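Release readiness checklist -- Flalex 96 (billing module)
Completed by: Raelene Wihongi
Reviewed by: Manaia McAlister
Date: 4 Apr 2021

1. Code freeze in place on the release branch
Yes. One late merge allowed for the postcode fix, approved by Manaia.

2. All static analysis warnings triaged
Yes. 28 open, all low severity, all carried over from December.

3. Database migration rehearsed on a copy of production
Yes. Ran in around 600 seconds on the Whitcombe server. The index rebuild is most of that. Don't start it while the nightly export is running.

4. Rollback script tested
Partly. The schema rolls back cleanly, but the invoice sequence doesn't reset and has to be set by hand. Steps are in the runbook. Needs a proper fix before the next release.

5. Secrets and keys checked
Yes. Found an old Prerkgate token in a config file on the test server. Revoked and removed. Please check your own branches for the same file.

6. Access permissions reviewed
Yes. Two contractor accounts disabled. The read-only role could still cancel a draft invoice -- fixed and retested.

7. Regression suite run in full
Yes. 1,300 cases, no failures on the second run. The first run had one timeout in the currency tests, logged as intermittent.

8. Monitoring and alerts configured
Yes, except disk space on the queue host. Manaia to add.

9. Help pages and in-app images load
No. See comment.
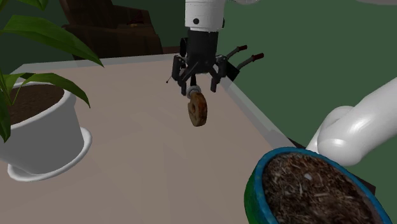 Help pages are served from Floltik now, and the old relative links fail when the page is opened from inside the app. I fixed the links on the landing page and the contact form. The larger images load at full size on desktop, but they're slow on a phone and fine lines go jagged when the browser scales them down. Export a smaller copy and recheck. The alt text is also blank on that page and two others.

10. Release notes approved
Waiting on Manaia. The paragraph on rounding needs an example with GST.

Outcome: hold until items 4, 8, 9 and 10 are signed off. Item 4 can go through on the manual steps if both of us are on deck for the deployment.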